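Light wood desk and glare, what do I do about the top?
Fulstead Home & Desk board > Furniture

ornella_m
Posted 14 Aug 2025
Hi all! I took over a desk in our shared workroom in March and I'm still going back and forth on the top. It's the pale beige kind with the fine grain lines, and by lunchtime I'm squinting at it. My sister Isabelle (Isabelle Petrenko, some of you know her from the Stolimgate swap) says get a desk mat and quit complaining.

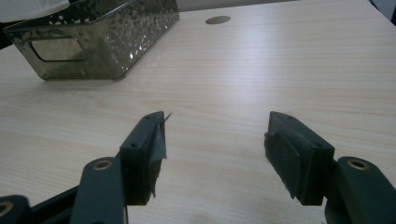 Mats are what I keep coming back to, but I kind of hate covering up the grain. I like how those little streaks run left to right, and the soft glare over on the right side is really my only complaint. Would a matte wax do anything on a laminate, or does it just smear?

phi_fan20
Wax on laminate? Please don't. It sits on top and grabs every fingerprint. I tried it on 2 desks and had to scrub both. Move the lamp first.

ornella_m
Ha, ok, wax is out. Lamp can move. Other question then – the see-through basket. I put it up near the cable hole so the middle stays clear for working.

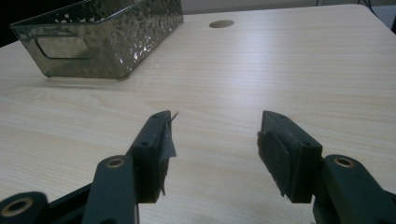
Smoky plastic basket with the bubbly texture, cable hole to the right of it

deskrat9
Love that texture, but I'd get it off the desk altogether. Mine lives on a shelf and I only bring it down when I need it.

phi_fan20
Disagree with deskrat. If it's on a shelf you stop using it and everything ends up in a heap. Keep it within reach.

ornella_m
I'm with phi on this one. I'm in and out of that basket all day (small parts, mostly) and walking to a shelf each time would drive me nuts.
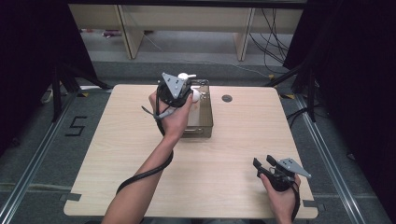

I did try an opaque bin from Arkel for a few weeks and kept digging around blind, so see-through wins for me. Still torn on the mat though. Does anyone have a clear one that isn't shiny?

deskrat9
Frosted, not clear. Mine's been down 4 years and you can still see the wood through it, a bit cloudy. And fine, keep your basket where it is.

ornella_m
Frosted it is, I'll measure tonight. Isabelle is going to be unbearable.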